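4.2 Viewer response to delayed final episodes

The second part of the study looks at what viewers do when the last episode of a serial is moved to a later slot. We used two serials carried by the Jutholm channel. Trekunthorpe is a family drama with weekly episodes, and Ritchie is a courtroom serial shown twice a week. Both ended their runs in the same season. The finale of Trekunthorpe was held back by one week and shown as a double-length episode. The finale of Ritchie went out as planned.

Viewers were recruited through Zodeck, a listings site where people keep track of the serials they follow. An invitation was shown to 2000 registered users, and the first 100 who met the entry rules were accepted. To qualify, a person had to have watched at least the previous four episodes of one of the two serials at the time of broadcast. People who followed both were asked to choose one and report only on that.

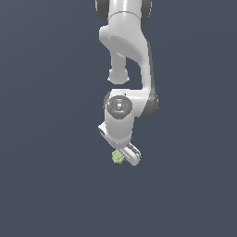

Each participant kept a short diary for the three weeks around the finale. The diary asked whether they had watched, with whom, on what kind of screen, and whether they had read or heard anything about the ending beforehand. It also had a free text box, which most people used at least once. Entries had to be made within a day of the broadcast. Late entries were kept but left out of the main comparison.

The delay was announced on 4th December, two days before the finale had been due. Several diary writers in the Trekunthorpe group said they first learned of it from friends, and a few only when they switched on and found a repeat in the slot.
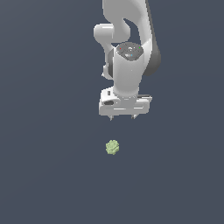
Figure 3. Robot arm above a small pale green object (computer rendering).

We sorted the free text entries into four groups: annoyance at the change, interest in the longer episode, talk about possible endings, and other. Two readers coded every entry separately. Where they disagreed, the entry was discussed and given a single code. Talk about possible endings was the largest group for Trekunthorpe in the extra week. In the Ritchie diaries, that kind of entry mostly stopped once the finale had been shown.
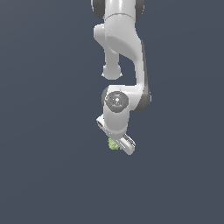 Figure 4. White robot arm against a plain blue-gray background (computer rendering).

Annoyance was strongest among people who had arranged to watch with others. Some of them could not meet again the following week and ended up watching alone, or saw the episode later on a recording. Those who usually watched alone wrote less about the change and were more likely to mention the double length as a good thing.
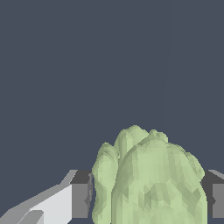 Follow-up interviews were held in April with 30 participants, chosen to give an even split between the two serials. Each interview lasted 30 minutes and was done by phone. By then many people remembered the delay as longer than it had been, so we rely on the diaries for timing and use the interviews only for opinions about the ending itself. These are reported in Section 4.3.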